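A dona da Rosis começou a alugar louça para festas em Hornbridge com 1.047 peças compradas de um hotel que fechava. Hoje tem 3.275, guardadas em caixas numeradas num armazém alugado à Tully.

"O prato raso é o que sai sempre", conta. "As terrinas, quase nunca. Devia ter comprado menos." O preço inclui a lavagem, e o cliente devolve tudo no prazo de 4 dias. 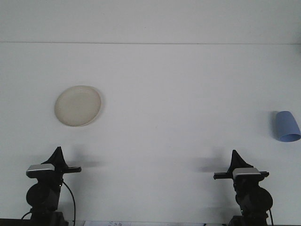 Prato bege de rebordo baixo e copo de plástico azul-claro.

As quebras são cobradas à peça — o valor vem no contrato, mas pouca gente o lê. "Em julho perdemos muita coisa, com os casamentos ao ar livre. Uma vez voltou uma caixa inteira partida."

Pergunto-lhe se pensa abrir em Estden. Responde que já viu lá dois espaços e que a renda do mais barato não compensa. "Primeiro quero trocar a carrinha."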